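Course notes, Unit 8: Learning to Grasp from Demonstrations
Last updated: March

Welcome back, everybody! Last time we stopped just as the Killine method was getting interesting, so let's pick it up there. The idea, you'll remember, is to train a policy on demonstrations and then let it choose between 2 grasp candidates at every step, keeping the one it scores higher.

The Lorville set has 496 demonstrations, and the Garrido baseline is trained on exactly the same ones, so when you compare the two in your write-up you're comparing methods and nothing else. Please do read the baseline code before lab (it's short, I promise).

Things to think over as you read:

1. How wide should the fingers open on approach? Movorex, our controller, takes the width as part of the action — so the policy has to learn it along with everything else.

2. What does a container do to the approach? With a braided roll lying in a wicker basket, the fingers have to come down past the rim, and the sloping sides leave less room the lower you go. 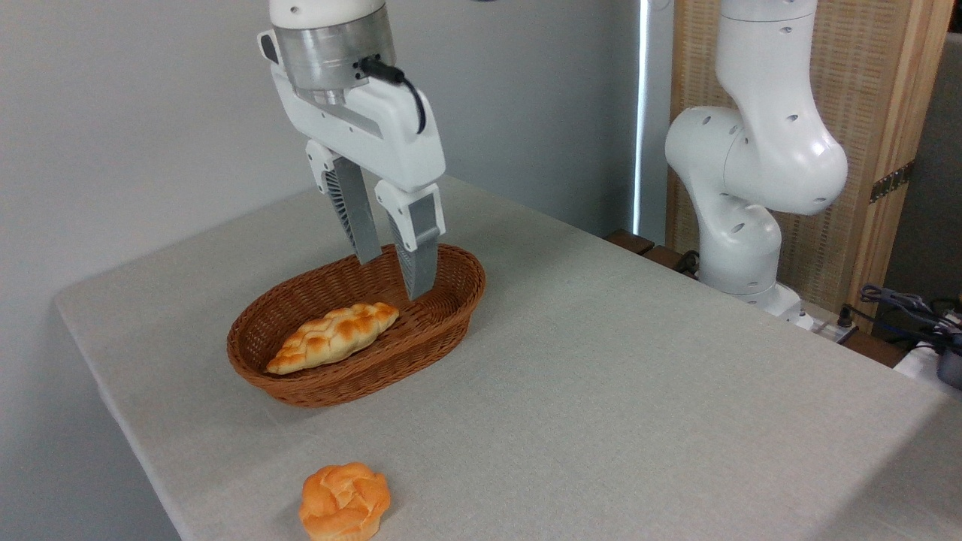 3. Where would you expect the baseline to fail first? Jot down a guess before you open the results table, and bring it along to section.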